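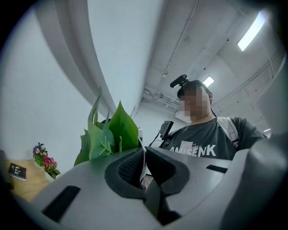 Cleaning artificial flowers and leaves on the table

Artificial plants do not need water, but they collect dust like every other thing in the room. I clean mine every March and again before winter.

First take the loose leaves away from the pot and hold them by the stems, all together. Wipe each leaf from the base to the point with a soft dry cloth. An old cotton sock, pulled over the hand, is also very good for this work. For the flowers I use a small paint brush, because petals can come off if you rub them. Put notebooks and boxes to the back of the table before you start.
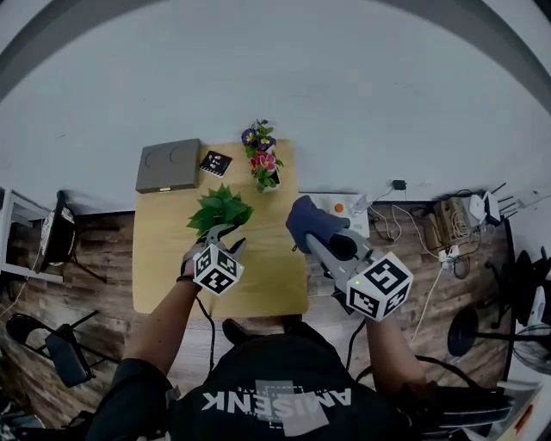 Can I wash the leaves under the tap?

Plastic leaves can be washed in lukewarm water with one drop of dish soap, but test one leaf first for color. Fabric leaves should stay dry. Let everything dry on a towel overnight before you put it back into the pot.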